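Menos lixo em casa e na oficina: dicas que usamos mesmo

Quem já arrumou uma garagem depois do verão sabe do que falo: sacos de plástico dentro de sacos de plástico, frascos sem tampa, restos de tinta, aquela caixa de cabos que já mudou de casa connosco três vezes. Adoro este tipo de limpeza (a sério, é dos meus fins de semana preferidos!) e fui juntando aqui os truques que nos ajudaram a mandar muito menos coisas para o contentor.

Restos de comida

Comecem pela cozinha, que é onde se nota logo a diferença. Um balde pequeno com tampa, de 3 litros, ao lado do lava-loiça, chega para cascas de fruta, borras de café e folhas de chá. Forrem o fundo com uma folha de jornal dobrada e despejem no compostor quando estiver cheio. No verão convém fazê-lo todos os dias, senão aparecem as mosquinhas.

As cascas de ovo vão lavadas e esmagadas. Citrinos, poucos de cada vez. Carne e peixe ficam de fora, pelo menos num compostor doméstico como o nosso, um Dokedon já velhinho que continua impecável.

E o pão duro! Ralado e guardado num frasco bem fechado, dá para panados, para engrossar sopas, para o fundo das formas de bolo. Para croutons, cortem em cubos, reguem com um fio de azeite e levem ao forno em 200 graus até alourarem.

Caixa dos cabos

Despejem tudo em cima da mesa e separem por tipo de ficha: carregadores para um lado, áudio para outro, rede para outro. Depois enrolem cada um sem apertar, prendam com uma tira de velcro e ponham uma etiqueta de fita de papel com o nome do aparelho. 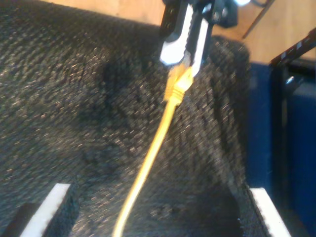 Ficha de rede amarela, tipo RJ45.

Os cabos de rede de cores vivas são uma maravilha para isto, encontram-se num instante no meio dos pretos e cinzentos. Se a patilha de plástico da ficha estiver partida, não deitem o cabo fora: corta-se a ponta e crava-se uma ficha nova, coisa de poucos minutos com o alicate certo. O que estiver mesmo morto vai para o ponto de recolha de equipamentos elétricos, nunca para o lixo comum. Eu junto tudo numa caixa de sapatos e levo quando enche.

Frascos de vidro

Para tirar rótulos teimosos, deixem de molho em água quente com uma colher de bicarbonato. A cola que sobrar sai com óleo alimentar esfregado com um pano, e depois lava-se com detergente. Os de 900 ml são os melhores para massa e arroz, os pequenos vão direitinhos para a oficina.

Parafusos, porcas e anilhas

Antes de levar um móvel partido ou um eletrodoméstico avariado para a recolha, tirem-lhe os parafusos. Guardo os sextavados interiores num frasco só para eles, com a chave respetiva presa à tampa com fita. Os de 6 mm são os que mais gasto, desaparecem sempre primeiro.
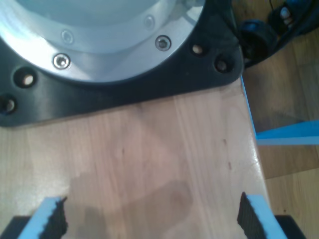
Para os que estão presos pela ferrugem, uma gota de óleo penetrante, esperar uma noite e voltar a tentar com calma. Limpem primeiro a sujidade de dentro da cabeça com um palito, para a chave entrar até ao fundo. Se entrar só meia, moem-se as arestas e depois é um castigo para o tirar.

Panos em vez de papel

T-shirts velhas de algodão, cortadas em quadrados, substituem o rolo de cozinha em quase tudo. Temos um cesto de limpos debaixo da bancada e um saco de rede para os sujos. Os que apanharam óleo de linhaça ou diluente são outra conversa: estendem-se ao ar livre, bem abertos, até secarem por completo, e nunca ficam amarrotados a um canto, que podem pegar fogo sozinhos.

Sacos para as compras

Pendurem dois ou três sacos de pano na maçaneta da porta de entrada. Parece pouca coisa, mas foi o que acabou com o nosso esquecimento crónico! Para o mercado levo também caixas com tampa, e na banca dos petiscos enchem-nas sem problema nenhum.

Em setembro volto a este tema com as conservas de tomate e a melhor forma de reaproveitar as tampas.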